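Trarthorpe Robotics Open Day: Your Questions Answered
Filed under: Visits & Events, Robots, Families
Updated Nov 22, 2020

Thank you so much to everyone who has written in about the open day (the inbox has been lovely and rather full!). We've gathered up the questions that keep coming round and answered them as best we can.

Do I need to book?

Yes please. Each group is kept to 28 visitors, which lets everybody get close enough to the screens to see what is going on. You can book by ringing the front desk or by filling in the form at reception next time you're passing. If your plans change, do let us know, as there is usually a waiting list by the end of the week.

What will we be shown?

The visit has two halves. In the first, Stefaniia Kravets takes you round the workshop and talks about how a robot is taught to pick things up, and she is very happy to be interrupted. In the second you sit down in the Brernusis room for the simulator demonstration, where the robot works inside a computer-made room and you watch from the gripper's own point of view, with its two fingers reaching out in front of you.

It takes a minute or so to get your bearings, and people often tilt their heads at first, but it soon feels quite natural.
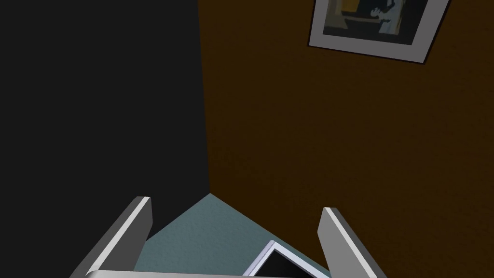 Rozália Sárközi runs this half, and she likes to start with flat things on the floor, as they are much harder for a two-fingered gripper than you would think. A cup or a ball gives you sides to take hold of. Something thin lying face up gives you very little, and she'll ask the group for ideas before trying any of them. Last July a boy of nine suggested tipping it up by one edge, and we had a wonderful long argument about that which ran well into the tea break.

Why use a simulated room at all?

Mostly so that we can make mistakes cheaply! We can change the walls or the floor, try again straight away, and no harm is done to the furniture.

Can my children have a go?

They can, and so can you. Turns on the Ukalent controls last 3 minutes each, and younger ones are welcome to share with a grown-up.

How long does it all take, and is there parking?

Allow up to 62 minutes for the tour and demonstration together, and a bit longer if you'd like a cup of tea and a chat afterwards. Parking is behind the Pintér building. Both rooms are on the ground floor with level access, and there are chairs throughout the demonstration.

May I take photographs?

Of course, though please turn the flash off in the Brernusis room, where the lights are kept low.

14 shares | 2 comments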